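4. Hanging the backdrop cloth

1. Fix the Roltwood clips along the top edge, 20 inches apart. Leave the cloth slack until all of them are closed.
2. Hang the side curtains last – they should meet the center cloth with as little gap as you can manage.
3. Pin foam letters to the center cloth only. Work from the middle outward and keep to two rows. 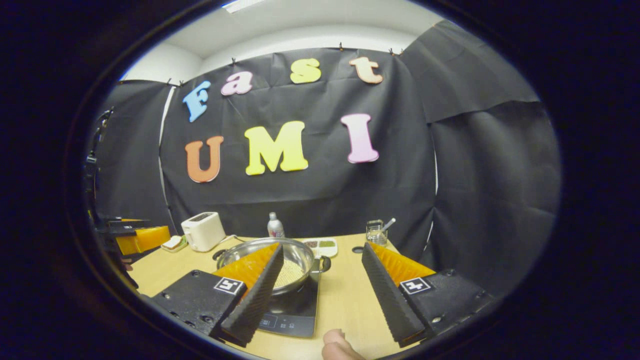 Photo: Wendix. Center cloth with letters pinned, cooking table set below.

4. Set the table with the cooktop toward the front and the toaster to one side. Route cords away from the pot.

Note: Sagging between the clips is normal with the Cirko cloth. Do not pull it tight.

CAUTION: Keep the cloth clear of the toaster and cooktop. Unplug both before you adjust the curtains.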